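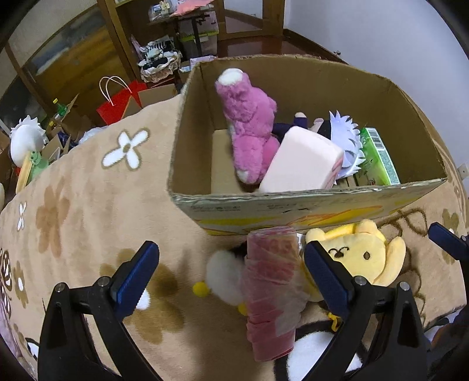 Welcome to the question page for the Prandbridge Toy Swap! We get a lot of mail about what can go in a swap box and how to put one together, and most of it boils down to "is this one okay?" The answer is very often yes. A good box has some soft toys, a thing or two still in its packaging, and maybe a surprise. A pink plush leaning in the back corner, a pale yellow one with its little white tag still on, somebody with wild white-lavender hair - that's our kind of box. Read on, and if your question isn't covered, the address is at the bottom.

What is a swap box?

A cardboard box of toys your family is done with, packed up and traded for a box from another family. You bring one, you take one home. There's no money involved and no points system. The kids choose from the boxes on the tables, and yes, they are allowed to look inside first!

Do I need a new box?

Please don't buy one. Old boxes are great, and a torn front edge or a rough rim doesn't bother us a bit. The bottom has to hold, though. Pick it up with everything inside and give it a gentle bounce before you leave the house. If the bottom sags, run two strips of packing tape across it and try again.

How big should it be?

Big enough for 8 toys, small enough for one grown-up to carry. Last August a family came with a box that had held a dishwasher, and it was wonderful, and it took three of us to get it up the steps. If you have that much to give, split it into two boxes and you can take two home.

What kinds of toys can I bring?

Plush toys of every size, dolls, figures, puzzles with all their pieces, wooden blocks, toy cars, dress-up things, picture books. Mixing is fine. Kids love digging past a teddy bear and finding a doll underneath. Character toys from shows that ended years ago are very welcome too, and there is always one child who knows exactly who it is.

What should stay home?

Anything with a missing battery cover, cracked hard plastic, loose button eyes, slime that has been opened, and magnets small enough to swallow. We also can't take car seats, helmets or bath toys.

Can I put in toys that are still wrapped or in their packages?

Yes, and please leave them that way! Unopened packages make lovely gifts, and some families save them for birthdays. Don't peel off barcodes or hang tags. If the package has safety text printed on it, the next parent will want to read that. Gift wrap is the one exception: take it off so people can see what they're getting.

How do I clean plush toys?

Look for the sewn-in label first. If it says machine washable, put the toy in a pillowcase, tie the end and run it cold on gentle. Long fluffy fur comes out best if you let it air dry and then go over it with a soft hairbrush (a pet brush works too). For dolls with fabric bodies or toys with styled hair, wipe with a damp cloth and skip the machine. Everything has to be completely dry before it goes in the box. One damp rabbit can make the whole lot smell.

What's the best way to pack?

Spread a blanket on the floor and lay everything out on it before you start. It saves your knees, and it's much easier to spot the doll shoe that rolled away. Then:

Stand tall plush toys up in the corners.
Slide flat packages in along the sides.
Put dolls and figures in the middle, where the soft things cushion them.
Lay the smallest plush on top.
Leave the flaps open until you get here.

Toys with long cords or loops should have them tucked in or tied short so they don't snag on the neighbors.

My child changed her mind about one of the toys. Can we take it back out?

Of course. Any time before the box goes on the table. Manon Lachance runs the check-in desk and keeps a "going home again" basket right next to her for exactly this.

How many families come?

We had 74 boxes at the last swap, our biggest so far! Since we started, more than 3,000 toys have found a new shelf, bed or car seat to live on.

What happens to boxes that aren't picked?

Gerd Schwerdtfeger drives them over to the Sirnora Family Center, where they go into the playroom or the waiting area. You can ask for yours back instead, just write RETURN on the side with a marker.

Can I come if I don't have anything to swap?

Please do. We keep a few spare boxes ready, and you don't have to explain anything to anyone.

Where do I send other questions?

Write to the Prandbridge Toy Swap desk, 2 Inthanon Street, or drop a note in the blue mailbox by the door. Photos of your packed box are welcome too - we love seeing them.

Page last updated Jan 16, 2019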